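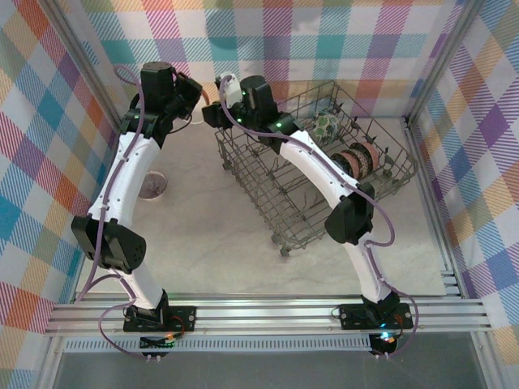

Unit 4. Setup and Care of the Two-Arm Cell

Course handout, Robot Cell Maintenance. Instructor: Tahira Usmani. Revised 1/5/23.

4.1 Scope

These notes cover the bench cell used in the second half of the course: two small servo arms on a shared aluminum rail, an enclosure with a framed back and sides, and a removable floor. They assume you have read Unit 3 on servo IDs and can open the Jarka console without help. Wall patterns, floor sheets and the objects used in the handling task are treated in Unit 6 and are mentioned only where they affect maintenance.

Terms. "Base" means the black mounting plate and everything bolted directly to it. "Lower link" runs from base to elbow, "upper link" from elbow to wrist. Left and right are always given as seen from the open front, facing the back wall. Several faults logged last term were repaired on the wrong arm when the person behind the cell wrote "left" from where they stood.

4.2 Before touching the cell

Park both arms using the console, then switch off power at the supply. The arms have no brakes. With power removed, the upper links come down under their own weight, and an arm stopped in a raised pose must be held at the upper link with one hand before the switch is thrown. Two people are required if both arms are raised.

Take the task objects and the dish rack off the floor before mechanical work. The rack wire catches on cable loops and will pull a connector out of its seat.

4.3 Base plates

Each arm is held to the rail by screws at the corners of its plate. The procedure for refitting is as follows.

1. Wipe the top of the rail and the underside of the plate. Grit under one corner tilts the arm enough to show at the gripper.
2. Set the plate on the rail and start all screws by hand.
3. Measure the spacing between the inner edges of the two plates. The value for this cell is 620 mm.
4. Tighten in a diagonal order, in two passes.
5. Check the spacing again. If it has moved, loosen and repeat from step 3.

Do not correct a spacing error in software. The offset field in the console exists for gripper changes and is overwritten when a new tool file is loaded.

4.4 Cable routing

One purple cable serves each arm. It is clipped along the links and has free loops at the wrist and beside the elbow. The loops are deliberate. Students tidy them away every term and the cable then fails at the nearest clip.

Wrist loop: turn the wrist by hand through its full travel with power off. The cable must not go tight at either end.

Elbow loop: should swing outward, away from the other arm. A loop that falls inward can be caught when the grippers work close together over the center of the floor.

Base: the cable curves back down to the electronics with no clip on the last stretch. Leave 80 mm of slack there. Less than this and the connector carries the load each time the base joint turns.

Clips are replaced when they can be slid along the link with one finger. Stock is in the Pickering drawer, bottom row.

4.5 Indicator lights

Read the lights before opening the console. At the wrist, a green light on the servo housing shows that the servo has power and has answered at least one message since startup. It says nothing about position accuracy. A dark wrist light with a normal base light usually means a cable fault between the elbow and the wrist, and the clip nearest the wrist should be checked first.

At the base, the electronics differ between the two arms. The left arm has a small circuit module whose LED shows orange and green. The right arm has a separate housing with a cyan LED. The right-hand unit was replaced in April with the Grornura board, and its color codes are not those printed in the old manual. Use the card taped inside the cabinet door.

The small white connectors below the rail are not to be used as handles. Hold the housing, press the latch, and pull straight.

4.6 Homing and the meeting test

After any work on bases, cables or wrists, both arms are homed one at a time, left first. Then run the meeting test:

a. Clear the floor completely.
b. Set speed to the lowest step.
c. Send both grippers to the shared point above the middle of the floor, and stop them 100 mm apart.
d. Step the right arm in by hand control until the fingertips are nearly touching.
e. Compare heights. The fingertips should be level within 2 mm.

A height error that is the same at every point suggests a base plate. An error that grows as the arm reaches out suggests the elbow, most often a horn screw backing out of the servo. Log the reading even if it passes.

Put the rack back only after the test. Run the first task cycle with a hand on the stop button, and watch the upper links as well as the grippers. During a reach to the far side of the rack the upper link passes over its front edge, and the planner checks the gripper shape more closely than it checks the link.

4.7 Vent strip

The perforated strip under the rail is the air path for the base electronics. Vacuum it from the front. Do not use compressed air, which drives dust up into the boards. Do not lean tools or notebooks against it.

4.8 For the lab session

Bring the completed spacing log and one written fault case, traced from light to cause. Farzana Virk will check out hex drivers at the start of the session. The Brodon torque driver stays in the room.

Comments

mkell: Is the 620 measured with the screws tight or just started? I get a different number each way.

T. Usmani: Both. Set it at step 3, confirm it at step 5. The second reading is the one you log.

rowan_p: The card inside the cabinet door is missing the row for slow blink on the right arm.

F. Virk: New card is up. Slow blink is low supply voltage.

dtran: For 4.6e, do we measure from the floor sheet or from the rail?

T. Usmani: From the rail. The sheet is not flat.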